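Play food

Play food is the general name for imitation groceries, meals and cooking gear made for children, usually sold alongside a small kitchen or tea set. It is among the oldest kinds of toy still in daily use, and the only branch of cooking in which carrots are popular with four-year-olds.

Contents
1 Origins
2 Materials
3 The pretend kitchen
4 Cutting sets
5 Use in play
6 Collecting
7 See also

Origins

Children were serving meals of mud, leaves and pebbles long before anyone thought of charging for them, and the practice continues wherever there is a garden and a parent trying to keep it. Small plates and pots made for children go back many centuries. In wealthy European homes, miniature kitchens were fitted out with copper pans and tiny jelly molds, partly to amuse daughters and partly to show visitors that the family could afford two kitchens.

Imitation food came with them. Dollhouse hams and fish were often made of painted plaster and glued to the plate, a sensible precaution that ruled out second helpings. Early pieces were meant to be looked at. Food that a child could pick up, drop and stand on had to wait for tougher stuff than plaster.

Materials

Wood, tin, wax, papier-mâché, felt and plastic have all been used. Wooden fruit lasts for decades and can dent a baseboard. Felt food is quiet and soft, and takes up real jam very readily. Plastic became the usual choice in the second half of the twentieth century, when hollow molded pieces could be turned out cheaply in any color, including several that no vegetable has ever tried.

Scale is a long-running weakness. Sets are commonly packed with a fried egg the size of the steak, a bunch of grapes smaller than the strawberry, and a whole roast chicken that fits inside the milk carton. The Dedeck company, a maker of boxed grocery sets, listed a 40-piece assortment in which the pea pod and the baguette were the same length. The Brastell catalog went further and offered a 200-piece set, of which a large share turned out to be coins.

The pretend kitchen

Toy stoves followed the real thing at a distance of a few decades. Cast iron models, some of which could be lit, gave way to pressed tin and later to wood and plastic. Many still carry coil burners, although the children who use them may never meet a coil burner at home. The same loyalty is shown to the toy telephone with a dial and the toy cash register with a bell.

Ovens are mostly used for storage. In her short history of the subject, Supper for Bears, Aaliyah Gagnon lists what she found in the ovens of borrowed toy kitchens, and the list includes socks, a library book, a television remote and one real sandwich of unknown age.
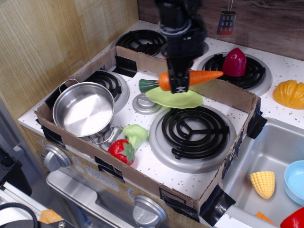 Cutting sets

A cutting set is made of fruit and vegetables in sections, held together by hook-and-loop tape or magnets and parted with a blunt knife. The tearing noise is the whole appeal. Halves go missing early, and most households end up with a small stock of mixed produce, such as a lemon that is half kiwi. The Rarner line sold spare halves for a time, but only in pairs.

Use in play

Young children tend to begin by handing over single items and waiting for the adult to pretend to eat them, a stage that can last all afternoon. Restaurants come later. Service is slow, the menu is whatever the cook has decided, and prices move quickly - a cup of tea may be two dollars for the first guest and 501 for the next.

Teachers use play food for sorting, naming and taking turns. Uchenna Oyelaran, writing on classroom play corners, advised keeping fewer pieces out at once and put the useful limit at 17, noting that anything beyond that would be served in a single bowl.

Collecting

Older tin and plaster pieces have a modest following. Complete sets are rare, and chew marks lower the price. Plastic food is harder to date, as molds were passed from one maker to another and the bananas hardly changed.

See also

Tea set
Dollhouse
Display food
Mud pie

Page last edited December 2019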